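Séance 7 — La rumeur sentimentale comme matière journalistique

Bonjour à toutes et à tous. Je reprends là où nous nous étions arrêtés avant la pause, c'est-à-dire au moment où la presse people cesse de suivre les films et les disques pour suivre les couples. Je sais que certains d'entre vous avaient encore des questions sur le star-system classique, gardez-les, nous y reviendrons en travaux dirigés.

Prenons notre cas d'étude du semestre, le feuilleton Winutden. Vous vous souvenez que l'acteur principal, Tanveer Kazmi, et le musicien Roald Nyberg n'ont jamais confirmé quoi que ce soit sur leur vie commune. Or dans le corpus que nous avons constitué ensemble (et merci encore à celles et ceux qui ont passé leurs soirées à trier !), on trouve 1,218 articles qui parlent d'eux, dont 479 paru dans le seul mois de décembre. Le magazine Pliltero en a publié 60 à lui tout seul, presque tous rédigés au conditionnel.

Ce conditionnel, arrêtons-nous-y un moment, parce qu'il fait un travail considérable. « Ils seraient séparés », « il aurait quitté l'appartement » : le journaliste n'affirme rien, le lecteur retient tout. Relisez à ce propos le chapitre deux du polycopié, et surtout les extraits de Mohmand, le blog, où le conditionnel du titre disparaît dès le deuxième paragraphe. C'est un glissement très discret et je trouve, pour ma part, qu'on ne le voit bien qu'en lisant à voix haute. Essayez chez vous, vous verrez.

Deuxième point, le silence. Quand une célébrité refuse de répondre, son refus devient lui-même un article. Nyberg a dit un jour à la radio qu'il préférait parler de son album, et cette phrase toute simple a été reprise partout comme un aveu. Je vous propose d'appeler cela la preuve par l'esquive — le terme est de moi, ne le cherchez pas dans la bibliographie, et si vous en trouvez un meilleur je suis preneuse.

Troisième point, plus court, les lecteurs. Sur le forum Flulladen, le fil consacré au couple compte plus de 2,589 messages. On y trouve des fans qui défendent la vie privée des deux hommes et qui, trois lignes plus bas, datent une photo de vacances d'après la longueur d'une barbe. Ne vous moquez pas trop vite, nous faisons tous un peu cela.

Pour la prochaine fois, choisissez un article du corpus, relevez les verbes au conditionnel et dites-moi qui parle vraiment : un proche, un « proche », ou personne. Une page suffit, deux si vous êtes bavards comme moi.
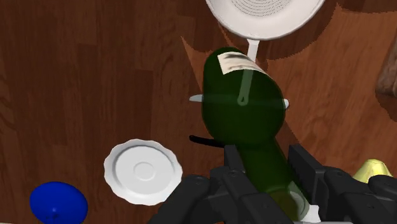
Et pensez à noter le titre et la rubrique de l'article en haut de votre copie, je m'y perds sinon.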